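Cold Brew Tea: Your Questions

Last updated 2023-12-05

I get a lot of the same emails about cold brew tea, so I've put my answers in one place. I run Skostden out of my kitchen (17 teas so far!) and I drink way too much of the stuff myself.

How much tea do I use?
I go with 10 grams of loose leaf to a quart of cold water. If you like it weak, use less. The Villanueva green is strong, so start low with that one.

How long does it sit?
Overnight in the fridge for black tea. Green is ready sooner, and I start tasting it after four hours.

Can I use bags?
Sure! Five or six regular bags per quart. Squeeze them at the end if you don't mind it a little bitter (I kind of like it).

Do I need to heat the water first?
Nope, straight from the tap or the filter. If your tap water smells like a pool, filter it.

Will it keep?
I finish mine in three days. After that it tastes flat to me, and the fruit blends go sooner.

When do I add sugar?
After straining. Sugar is slow to melt in cold tea, so I stir in syrup or honey thinned with a splash of warm water.

Is Casano coming back?
Yes, later in December. I have 155 pouches on order and the waitlist is open.

Do you ship outside the US?
Not yet, sorry. Orders go out from Grivell twice a week, and you'll get a tracking email once yours is packed.
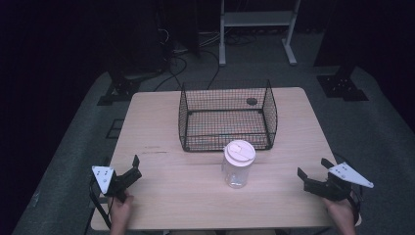
If your question isn't on the list, write to me through the contact page and I'll get back to you in a day or two, a bit slower around the holidays.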